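Two-arm build – questions people keep asking

Renata Lagos. Last tidied up on a Sunday, in a rush, so sorry for the gaps. If yours isn't on here, post it in the Inar thread and I'll add it when I get to it.

What is it, in one line?
Two arms, two grippers, a head camera, all run off one desktop. Does small pick and place jobs. Packets, boxes, light stuff. Project name is Inar. The gripper code is called Nakine, seperate folder, seperate readme, please read it.

Is it a kit?
No. The arms were bought second hand as a pair, everything past the wrist is ours. Shoulder mounts ours too. The wiring is ours and looks it.

What did it cost?
3715 all in, pounds, not counting tools or the things I broke. Arms were most of that. The grippers were cheap, the three versions before them weren't.

How long did it take?
Started in March. 14 weekends to get both arms moving without one of them going off on its own. Still going.

Can I build it in a flat?
Yes if you can live with it. Needs a solid floor, a table you can walk round and somewhere to put your feet. We started at home and only use the shared workshop (Harkano, upstairs bench) for cutting and drilling. Printing can be done anywhere with a window.

Why are the cables on the outside?
Tried them inside. Joint turned, cable pinched, whole evening gone. Now there's one black lead per gripper, left in a big loose loop down the arm. Leave more slack than you think. Then move the arm to every corner of its reach by hand, power off, and look at the loop each time. Ugly but I can swap a lead in five minutes.

Which gripper fingers?
Plain black ones, two per hand. Version 2 was softer and tore. Version 3 was too thick to get under anything flat. Files for version 4 are in the Nakine folder, print them on their side or they snap along the layers.

What do you practise on?
Whatever is in the kitchen. Snack packets are the best test I know, they crinkle, slide and never sit the same way twice. Small card boxes are easy by comparison. Floor and table both, the reach is different and so are the mistakes.

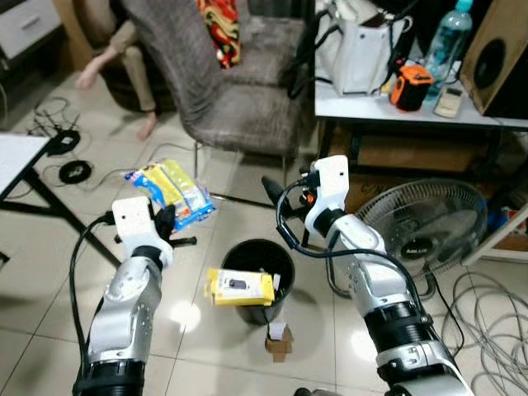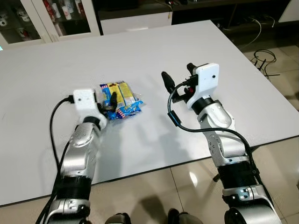
Left gripper at the snacks – on the floor and on the white table.

Does it work on the floor as well as it does on the table?
Nearly. Table is better. On the floor the arms are stretched further and the small errors at the shoulder get bigger by the time they reach the fingers. Shiny tiles don't help the camera either, a bright patch of light and it gets muddled. Closing the blind sorted most of it.

And shadows?
Yes, a pain. On a white top the arms throw their own shadows and early on the software took them for objects. We now feed it pictures with shadows all over the place. 923 so far. Boring job, do it with the radio on.

Does the room need to be tidy?
No, mine isn't. Keep the bit the arms can reach clear of anything you'd miss, and keep loose cable off the floor there. Leave the rest.

Do the two arms know about each other?
Sort of. There's a keep-out zone down the middle and whichever arm asks first gets it. The other one waits. Crude, fine for packets. Passing something from hand to hand works on a good day, I wouldn't film it.

How do you stop it?
Big red button, wired to cut the power to both arms. Do this before you do anything else. A key on the keyboard doesn't count, I don't care what the forum says. Note the arms drop when power goes so don't have your hand underneath.

How strong is it?
Don't know exactly, haven't tested to the limit. Bag of crisps, fine. Full water bottle, I wouldn't.

It shakes when it stops. Why?
Loose bolts at the bracket below the black ring, nine times out of ten. Check them every week. If they're tight then your speed is set too high, drop it from 3000 to whatever stops the wobble and work back up.

Left arm homes fine, right arm doesn't?
Same code, mirrored, and someone forgot a minus sign (me). Fixed in the current version, download again.

Will it run on the Navarrete board?
Older one no, newer one probably. One person in the thread has it going. I haven't got one to try so please don't email me the error logs.

Do you sell them?
No.

Can I come and see it?
Ask in the thread first. Evenings after 7 are best. Bring snacks, we get through a lot of them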